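Visit report: Sendstead handling lab, open afternoon

Purpose of the visit was to collect budget inputs for the small-parts kitting cell planned for our Terkport site. Attending for us: Anitha Acharya (process engineering) and myself (purchasing). Our host at Sendstead was Jhonatan Henao, who runs the lab side and answers most of the integration questions. The open afternoon ran Friday from 1:00 p.m., with general presentations first and bench time afterward.

Background, for readers who missed the April planning meeting. We kit small molded and rubber parts into bins by hand on 2 lines. The request on the table is for one bench-scale cell that can take over the repetitive picks on the first line. The capital form asks for a single number. After this visit I do not think a single number is the right input, and the sections below split it up.

Presentations

The first talk was a product overview from Jillidier, who supply two-finger grippers and the quick-change mounts that go with them. Most of it is in their catalog. The useful part was the spares policy: finger pads are treated as a consumable and sold in packs of 20, and the pad geometry has stayed the same across the last 3 gripper revisions. If we standardize on one pad, stock carries over when the gripper body is replaced. Anitha asked about custom pads. They will quote from a drawing, but the lead time is longer than for the stock part and there is a setup charge per design.

The second talk, from Mykhailiuk, covered guarding and risk assessment for bench cells. Their main point for buyers was that guarding is usually quoted late and against a layout that has already been fixed. They would prefer to see the layout before the table is ordered. We have a table on the draft order now. I have asked for that line to be held.

Bench time

Henao took the group through to the lab after the break. The benches are ordinary office-height tables with control desks close behind, and the floor plan is tighter than what we have drawn for Terkport. We had allowed a full aisle between the operator desk and the cell. Sendstead works with much less, and the cable runs are shorter as a result.

The discussion at the bench was mainly on containers. Our current bins are opaque gray with a textured floor. Sendstead uses several types for trials, including clear ones, and Henao recommends that customers test with the exact container they intend to run. A clear wall lets the table show through and a glossy floor throws back the ceiling lights, and both can matter to a vision system depending on the camera and the mounting height. Ribs on the floor change how small parts settle and where a finger can get under them.
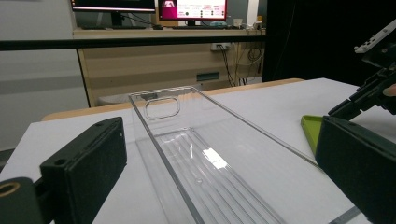

Clear bin on the bench, with the gripper fingers on either side. Note the ceiling light reflected on the ribbed floor.

Anitha's notes from the bench list three points for our specification:

Bin: state the make, color, wall finish and floor pattern. "Standard tote" is not sufficient for a quotation.

Lighting: state whether overhead fixtures over the cell can be switched separately. At Terkport they cannot at present. An electrician's visit needs to go in the budget.

Reach: give the inside length and depth of the bin, and say which end faces the arm. A long bin placed end-on asks for more reach than the same bin placed crosswise. Our draft layout does not show orientation.

We also asked about soft parts. Henao's answer was that rubber items generally need their own trial, as grip force and pad surface interact and a setting that suits a rigid part may not suit a compliant one. Sendstead offers paid trials on customer parts. The trial fee is credited against an order if one is placed within the quotation period.

Budget inputs

The arm and gripper are the easiest lines to price and the least likely to move. I suggest carrying the following separately on the capital form:

Arm, controller, gripper and mount
Finger pads, first-year stock (one pack)
Table, guarding and risk assessment
Lighting and electrical work
Container replacement, if the gray bins fail the trial
Paid trial, both rigid and rubber parts
Operator training and downtime on line one during installation

For container replacement we hold 1,000 bins in circulation. A change of bin type would reach well past the kitting line, into the wash station and the racking, and the warehouse has not been consulted. This is the largest open item.

Maintenance should be carried as operating expense. Jillidier and Sendstead both quote annual service, with different exclusions, and the two offers need to be put side by side before anyone compares the totals.

Actions

Acharya: bin drawing with inside dimensions and orientation; sample set of rubber parts for the trial.
Purchasing: hold the table order; request a guarding quote from Mykhailiuk against the revised layout; obtain the service exclusions in writing.
Facilities: price for separate switching of the lights over line one.
Warehouse: comment on bin dimensions and racking limits.

Sendstead will hold a trial slot for us until the end of next month. Samples go to Henao directly, marked with our part numbers and packed in one of our own bins.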